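Keeping an Old Moped Running: A Year With the Valell Two-Stroke
Final project report, Small Engines and Vehicles, Ridgeway Technical College
Zulema Troncoso and Godfrey Laizer
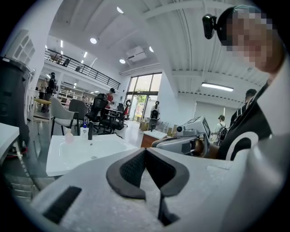 We chose a moped because neither of us could afford to choose a car, and because Godfrey's uncle had one under a tarp behind his shop in Nerholm that he was willing to part with for the price of hauling it away. It is a Valell, the 49cc model with pedals and the long flat seat, and by the uncle's best guess it had been standing for 12 years. The question we set ourselves was a simple one. Could two students with evening access to the college shop and a budget of 400 dollars bring it back to a state where it would pass inspection and carry one person to class and home again?

We should say at the start that we were both beginners. Zulema had changed the oil in her mother's car and Godfrey had built up a few bicycles, and that was the whole of our experience. Our instructors were very patient with us, and we'd like to thank them here, before the report gets going and we forget.

First condition

The engine turned over by hand but had very little compression. The tank had rust in it from the filler neck down, the fuel line had gone hard as a pencil, and the carburetor was full of a green varnish that smelled like old paint. Both tires had cracked through. On the good side, the frame was straight, the wheel bearings felt smooth once they had fresh grease, and the chain case had kept the chain in far better shape than we had any right to expect. The speedometer showed 97 miles over four thousand, and we have no reason to doubt it.

Fuel system

We began with the tank, which turned out to be the longest job of all. We tried a handful of nuts and some vinegar, shaken around and left overnight, and repeated that for most of a week. It took off the loose rust but left a dark crust near the seam. In the end we used a store-bought rust remover and then rinsed, dried and lined the tank. If we did it over we would start with the remover and save ourselves the sore arms!

The carburetor came apart without a fight except for the main jet, whose slot was already chewed up by some earlier owner. Godfrey got it out with a screwdriver he had ground down to fit. We soaked the body, blew out the passages and put in a new float needle and gaskets. The kit was made by Vutau and fit well, although the instructions covered three different carburetors and it took us a while to work out which drawing was ours.

Top end

Low compression worried us more than anything, so we pulled the head and cylinder in October. The cylinder wall had light marks but no deep scoring. The rings were stuck solid in their grooves with carbon. We broke one getting it out, but they were due for replacement anyway. With new rings and a new base gasket, the engine felt like a different machine on the kick pedals.

Getting it to run

It did not start the first evening, or the second. There was spark, there was fuel, and still all we got was a cough now and then. We checked the timing and found it late, and when we looked at the flywheel key it was partly sheared - such a small piece of metal to cost two people so much sleep. A new key went in, and it started on the third try and filled the shop with blue smoke. We had mixed the oil a little rich to be safe.

Costs

Tires and tubes were the biggest expense, followed by the piston rings and gaskets, then the tank supplies. Cables, a headlight bulb and brake shoes made up most of the rest. We finished 7 dollars under budget, though that leaves out the hauling, which Godfrey's uncle very kindly forgot to charge us for.

What we would change

We would take more notes. Several times we bagged up small parts without labels, sure that we would remember, and then spent half an evening trying washers in different places. We would also check the flywheel key before anything else on the ignition side. The rear brake still squeals, and the idle drops when the engine is fully warm, so there is work left for the spring.

Submitted 25 December 2013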